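Reading time: 3 min

Section 4. Floor Cables and Desk Placement

This section covers the Cerska desk and up to two power strips in a shared room. Complete it after the desk legs have been leveled (Section 3) and before any equipment is switched on for regular use.

4.1 Before you start

Clear the floor on all sides of the desk. Push chairs back far enough that you can walk around each one. Collect every cable, adapter and power strip that will be used in the room and lay them out on the floor where they can be seen.

CAUTION: Do not pull a cable by its cord to free it from a tangle. Unplug both ends first.

4.2 Sorting the cables

1. Switch off both power strips and unplug them from the wall.
2. Separate power cords from data and charging cables. Color is not a reliable guide - black and white cords are used for both.
3. Undo any knots. Work from the plug end toward the middle.
4. Match each adapter to its device and label both with the tags supplied (bag C).
5. Set aside any cord with a cracked jacket or a bent plug. Do not repair it with tape.

Loose cords tend to collect in the open floor between the desk and the place where people stand. Check this area first, then the strip of floor along the walls.

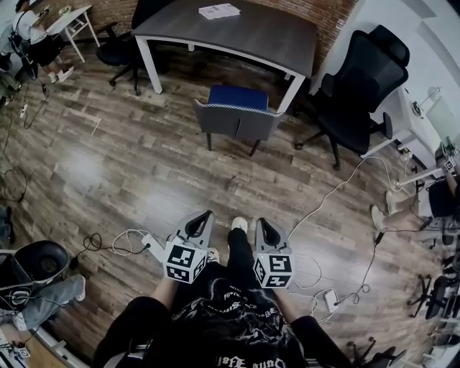 Fig. 4-1. Cables and power strips on the floor before routing.

4.3 Routing

1. Place the first power strip under the desk, against the rear crossbar, with the outlets facing up.
2. Place the second strip along the wall. Keep it at least 40 cm from any chair with casters.
3. Run each cord by the shortest path along a wall or a desk leg. If a cord must cross open floor, use the Peldale floor cover and cross at a right angle to the walking direction.
4. Fold any slack into a flat bundle and secure it with a hook-and-loop tie. Leave 70 cm free at the device end so that the device can be moved.
5. Lift adapters off the floor and seat them in the under-desk tray.
6. Plug in the strips last.

NOTE: A coiled cord holds heat when it carries a heavy load. Uncoil power cords fully before bundling them in flat folds.

CAUTION: Never connect one power strip to another.

4.4 Chairs

Swivel chairs go on the side of the desk where no cord crosses the floor. Chairs with fixed legs may stand on either side, but no leg may rest on a cord or a floor cover. Turn each swivel chair through a full circle and confirm that the base does not touch a cable.

4.5 Final check

Walk the room once at normal speed, then look under the desk. All cords should lie flat, and all plugs should be fully seated. Repeat the check in February if the room is heated with a portable unit - heaters need their own wall outlet and must not share a strip.

Related sections
Section 3. Leveling the Desk Legs
Section 5. Fitting the Valcárcel Monitor Arm
Replacing Colum Casters
Parts List, Bags A to D

Reader comments

Tatu Khaemba: The tags in bag C would not stick to our thinner cords. We folded them over and stapled the ends, clear of the cord.

deskmover: Does the floor cover come in a longer size? Our run is over 3 m and one piece does not reach.

R.P.: Step 5 in 4.3 should say that the tray has to be fitted first. I had to crawl back under with everything plugged in.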